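4 夜间步行与路面亮度：一段边走边记的田野笔记

8/7/23 城市步行研究通讯 本刊编辑部
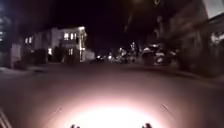 先交代一下这一节是怎么来的。前面第三节讲的是问卷，问卷里有一道题问大家“晚上出门走路，什么情况下你会绕路”，我原以为答案会集中在治安和狗上面，结果很多人写的是“地上看不清”。我自己也是夜里爱走路的人，看到这个答案一下子就坐不住了，于是有了后面这一大段走出来的材料。它没有第三节那么规整，有些地方我写得比较随意，请多包涵（审稿时有人建议删掉，我没舍得）。

4.1 走哪里，怎么走

调查的地方叫Biltbridge，是个老厂区改成的居住片区，一条主街，两边是些不太讲规矩的支路。主街长1092米，我用测距轮推了两遍，两遍读数一样，当时还挺得意。支路我挑了八条，挑的办法很土：在图上编号，抽签。抽到的支路里有一条尽头是死胡同，我还是照走不误，走到底再走回来，来回都记。

每次出门都在天完全黑透以后。我带一只照度计，一个夹着表格的硬板，一双旧鞋。照度计是Clanetti牌的，手感像个老式电视遥控器，按键很硬，冬天戴手套根本按不下去，这一点后面讲误差的时候还要再抱怨一次。测点沿着人走的那一侧布置，贴着路面读数，每个点停下来读三次取中间那个值。蹲下、起来、蹲下、起来，一晚上下来膝盖很有意见！

全部算下来，有效读数是515个。作废的那些多半是我自己挡了光，或者旁边正好有车过去，灯一扫，数字就跳得没法看了。

4.2 亮不等于看得见

这是我最想讲的一点，也是我走了好多遍才慢慢想明白的。规范里讲的是平均照度和均匀度，设计的人按这两个数排灯杆，验收的人按这两个数打勾，流程上没什么毛病。可是走在路上的人并不会去求平均。人是从一块亮的地方走进一块暗的地方，再走进下一块亮的，眼睛一路在追。刚从很亮的光里出来那几步，路面在我看来几乎就是一整块黑，坑洼、井盖边沿、翘起来的砖，全都混在里面。

我在主街中段反复试过。那里换过一批新灯，款式叫Saber，光打得很集中，灯下面亮得可以看报纸。居民一开始挺高兴，后来抱怨反而多了。一位受访者的原话是：“灯底下像舞台，下了台就摸黑。”我把这句话抄在硬板背面，抄了以后每次走到那里都会想起来。

深色的沥青还会让这件事更麻烦。同样的光，落在浅色的水泥砖上和落在深色沥青上，进到眼睛里的量差得很多。照度计不管这个，它只管有多少光落下来，至于路面反回来多少，它一概不知。所以我的表格里会出现一种很尴尬的情况：两个点读数差不多，我在旁边手写的备注一个是“清楚”，一个是“看不清脚尖”。早期我以为是自己困了，后来发现“看不清”的那些点大多落在新铺的沥青段上，这才把路面材料补进了记录项。补得晚了，前几晚的数据只能回头去对照铺装图，费了不少工夫。

图1 夜间的沥青路面，近处有一片强光，远处渐入黑暗。

4.3 自带光源这回事

问卷里有一半多一点的人说夜里走路会打开手机的手电。我一开始觉得这是好习惯，自己试了几晚，心情就复杂了。手电照在脚前面，脚前面当然清楚，可眼睛适应了那一小片以后，再远一点就更黑了。走得快的人尤其吃亏，等东西进到亮的范围里，脚也差不多到了。

我试着把光压低、抬高、往旁边偏，最后觉得最舒服的做法是尽量不开，只在下台阶和过施工围挡的时候开一下。这完全是个人经验，样本量就我一个，写在这里供大家批评。年纪大一些的受访者不太同意我，她们说不开灯根本不敢迈步，我觉得她们说得对，眼睛的暗适应随年龄变慢，这在文献里早有讨论，我这一套不能硬往别人身上推。

骑车的人又是另一种情况。支路上骑车的灯角度五花八门，有些抬得太高，迎面走来的人会被晃得停住脚。我在表里给这类情况单开了一列，叫“被晃停步”，列名起得不太学术，后来也懒得改了。

4.4 支路上的意外收获

本来以为支路会是重灾区，读数也确实低，比主街低一大截。可是走起来，有几条支路反倒让人放松。其中一条当地人叫Dornier巷，门牌上也这么写，来历我问了好几个人都说不清。巷子里路灯很少，光主要来自两侧住户的窗户和一家开到很晚的小卖部。数字不好看，但是变化平缓，一路走过去眼睛没有受过惊吓，砖缝都能分得出来。

我后来拿这条巷子和主街中段做对比，在问卷补充访谈里问了同样的问题：哪一段走起来更踏实？选巷子的人更多。当然，踏实这个词里面装的东西太杂了，有熟人、有声音、有饭菜味儿，光只是其中一项。我没有办法把它们拆开，也不打算假装拆开了。

还有一个小发现，算是顺手记的。巷口和主街交接的地方是最难走的，两种亮度在那里撞到一起，偏偏路缘石也在那里。受访者提到绊脚的位置，好些都在这种交接处。我建议以后做类似调查的朋友在交接处把测点加密，我自己吃了间距太大的亏，主街上每50米才设一个基准点，交接处往往正好落在两点之间，只好后来单独补测。

4.5 误差和不好意思的地方

第一，天气。下过雨的晚上我没有测，湿路面反光的规律完全是另一套，混进来会把整张表搅乱。这就意味着这一节的结论只适用于干路面，雨夜怎么样，我不知道。

第二，季节。主要的走测集中在夏天，十二月又补了一轮，补的时候树叶掉光了，有几个原来被树冠遮住的点突然亮了起来。我把两轮数据分开列，没有合并。读者如果看到附表里同一个编号下面有两行，就是这个原因。

第三，仪器。前面说过，戴着手套按不动，摘了手套手又抖。补测那一轮的读数离散得厉害，我怀疑有一部分是手的问题。

第四，我自己。我对这个片区太熟了，哪里有坑闭着眼都知道，所以备注里的“清楚”多少掺了记忆。比较稳妥的办法是请不熟悉路的人来走，可惜经费和时间都不够，只在最后请了几位外地来的同学各走了一遍主街，他们的备注普遍比我悲观。

4.6 和下一节的衔接

第五节会把这里的路面备注和第三节的绕路答案叠到同一张图上，看看人们说自己会绕开的路段，和我觉得看不清的路段，到底重合多少。提前说一句，重合得没有我盼望的那么好，主街中段重合得不错，支路那边就很散。有几条我打了满屏“看不清”的支路，居民照走不误，理由是近。

附表的编号规则沿用第三节，M开头是主街，B开头是支路，后面的数字从南往北排。

联系方式：编辑部邮箱见通讯封底 | 版权归作者及本刊所有 | 返回顶部

本网站使用Cookie以改善浏览体验，继续浏览即表示同意。订阅本刊邮件通讯，可在新一期上线时收到目录。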